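4.2 Heaps, hems and the order of folding

We came to the question of the heap rather late in the project. When we first set out to study how people fold their laundry at home, we thought of folding as something that begins with a garment laid flat, arms out, front down, the way it is drawn in the household manuals we discussed in Section 2. Our visits to the homes in the Zaltilby study soon cured us of that idea. Clothes do not arrive flat. They come out of the dryer or off the line in a tangle, they are carried to a bed or a sofa or the end of a kitchen table, and there they sit in a soft pile until somebody has a minute to deal with them. A good part of the work we wanted to understand takes place before the first real fold is made, and it is this early part that we take up in the present section.

Over the course of the study we recorded 188 folding sessions in 25 households. We asked people to do their laundry just as they would if we had stayed home, and most of them kindly obliged, talking to us (and to their children, and now and then to the dog) as they worked. Sessions lasted up to 13 minutes, and the longest were by no means the ones with the most clothes in them. What slowed people down was the state the clothes were in – a single knit shirt with one sleeve pulled inside out could hold things up longer than a whole stack of dish towels.

Bảo Đặng, who went through the recordings with great patience during August, suggested that we divide the early work into two stages, and we have kept his division here. The first stage we call finding. The person lifts or turns a garment until some useful part of it shows itself, and in our homes that part was very often a hem. The second stage we call opening, in which the garment is drawn out from the found part until its shape can be read. Hauksdóttir's older account of linen work treats these as one motion, and for sheets and tablecloths that seems right to us. For shirts it is less satisfying, and we saw many people pause between the two, holding on to an edge while they looked for the next thing to take hold of.

Why should the hem matter so much? Our participants had their own answers, and we enjoyed them. Several told us that a hem feels different between the fingers, being thicker and a little stiffer than the cloth around it, so that it can be found almost without looking. Others said they went by the stitching. Brenda Acuña, who joined us for the second round of visits and grew up in a family that took in washing, pointed out that a hem also gives you a direction to work in, as it runs along the bottom of the shirt and will lead you to a side seam if you follow it. Sleeves are less helpful in this respect. They tend to wander off to one side of the pile, and people who began with a sleeve often put it down again.

Figure 2 is a useful reference for the terms used in the rest of this section. The light blue garment is bunched up with its folds raised, yet a stretch of stitched hem lies in plain view along its lower edge, and we would code such an edge as available for finding.
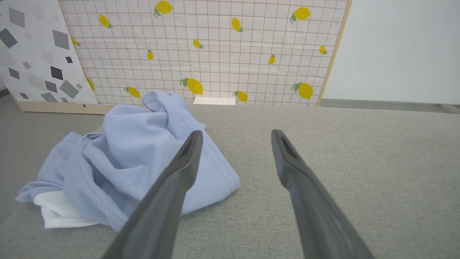

Figure 2. A crumpled light blue knit top in a loose heap, with a stitched hem showing along a folded edge and white fabric peeking out from underneath.

The white fabric in the figure brings us to a second matter, that of layers. Where one piece lies under another, the person has to decide whether to deal with the top piece alone or to lift the lot and sort it out in the air. We code these as peeling and lifting. Peeling was the more common choice when the lower piece showed clearly at one side, and the lifters, who were a cheerful minority, tended to shake everything over the bed and start again. We had hoped that contrast in color would explain the choice by itself, but lifting was also common with light pieces lying under dark ones, so habit must be given its due.

The surface played its part as well. On woven upholstery and bedspreads, people told us, a shirt stays more or less where it is put, while on a polished table it slides along after the hand. We return to surfaces in Section 4.3, where the sofa sessions are compared with those held at the kitchen table.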